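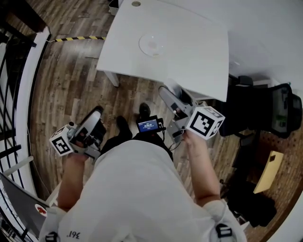
Figura 7. Operador em posição inicial, com uma garra em cada mão e o prato de vidro sobre a mesa.

4.2 Gravar uma demonstração com as garras de mão

Esta seção explica como registrar uma tarefa com o kit Skamomia de duas garras. O operador executa a tarefa com as próprias mãos e o software Cuvholm converte o movimento em trajetória para o robô. Para o comando remoto do robô, consulte a seção 4.3.

Antes de começar, conclua a instalação do software (seção 2) e a calibração dos cubos (seção 4.1).

Preparar a área

1. Coloque a mesa de modo que o operador possa chegar a ela de frente, com espaço livre para os dois cotovelos.
2. Retire do tampo tudo o que não faz parte da tarefa.
3. Ponha o objeto da tarefa perto do centro do tampo. Para a primeira gravação, use um único objeto.
4. Verifique a iluminação. Reflexos fortes no tampo ou nas faces dos cubos prejudicam o rastreamento.

Nota: objetos transparentes, como pratos e copos de vidro, são aceitos, mas costumam exigir mais repetições. Grave 19 demonstrações válidas em vez das 11 indicadas para objetos opacos.

Vestir o equipamento

5. Coloque as alças nos ombros e ajuste as fivelas até que o conjunto não balance quando o tronco se inclina.
6. Ligue o visor e deixe-o na altura do peito, com a tela voltada para cima. Os dois braços devem poder se cruzar à frente do corpo sem tocar nele.
7. Pegue uma garra em cada mão. O cubo de marcadores deve ficar do lado de fora, sem dedos nem manga por cima.
8. Passe os cabos junto ao corpo, com folga suficiente para esticar o braço por completo.

CUIDADO: risco de tropeço. Nenhum cabo deve ficar abaixo da altura do joelho. Guarde bolsas, tábuas e outros materiais soltos fora do percurso do operador. Não grave junto a escadas ou desníveis sem proteção.

Gravar

9. Fique de frente para a mesa, com os braços baixos e as garras abertas. Esta é a posição inicial.
10. No Cuvholm, abra o projeto e escolha Nova demonstração. Espere o visor mostrar PRONTO.
11. Permaneça parado por 2 segundos. O software usa esse intervalo como referência.
12. Execute a tarefa em velocidade constante, mais devagar do que faria normalmente. Feche a garra por inteiro antes de levantar o objeto.
13. Solte o objeto, afaste as garras do tampo e volte à posição inicial.
14. Escolha Encerrar. O arquivo é salvo na pasta do projeto com o número da tomada.

Se o objeto cair ou se um dos cubos ficar encoberto, encerre a tomada e marque-a como Descartar. Não corrija o erro no meio da gravação, pois a correção também será aprendida.

Entre uma tomada e outra, mude um pouco a posição do objeto. Mantenha a mesa no mesmo lugar durante toda a sessão. Se ela for deslocada, repita o passo 11 e abra um novo grupo de tomadas.

Mensagens do visor

MARCADOR PERDIDO: um cubo saiu do campo de visão ou está encoberto. Traga a garra para a frente do corpo. Se a mensagem continuar, limpe as faces do cubo com pano seco.

GARRA SEM SINAL: confira o conector do cabo no punho da garra. Não puxe pelo cabo.

MEMÓRIA BAIXA: transfira as tomadas para o computador antes de continuar.

CUIDADO: não use álcool nem solvente nos cubos. A impressão dos marcadores pode ser danificada e, nesse caso, o cubo precisa ser trocado e calibrado de novo.

Peças de reposição (cubos, alças, dedos da garra) são pedidas à assistência Pasaribu, com o número de série do kit em mãos.

Continua em 4.3 Gravar por comando remoto.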